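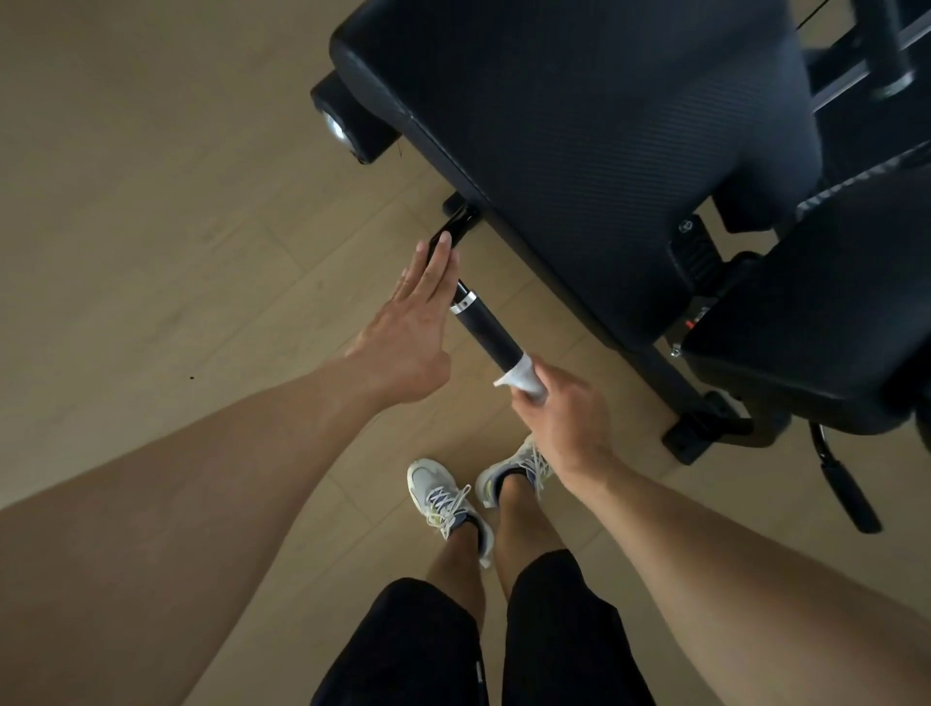

Black weight bench on a wood floor

Home | Forums | Local Politics | Search | Log in
Print this thread | E-mail this thread

Posted in June by Apostolos Dimitriou

Has the press dropped the Brisevgate bypass? The Rallis Courier ran 15 pieces before the council vote and has run none in the 8 weeks after it. The contract is still unsigned.

budilov_ward
The vote was 231 pages of agenda papers and one show of hands. There is no new document to report on.

Bestia
Disagree. The revised traffic figures went up on the planning portal last month, item five. The Courier had them and didn't print them.

budilov_ward
Those are an appendix to the old figures. Same survey, different table.

Apostolos Dimitriou
Different baseline year as well. Compare the column headings.

Bestia
Seconded. Peak flow is lower in the new one.

budilov_ward
Will check the headings tonight. I still don't see a front page in it.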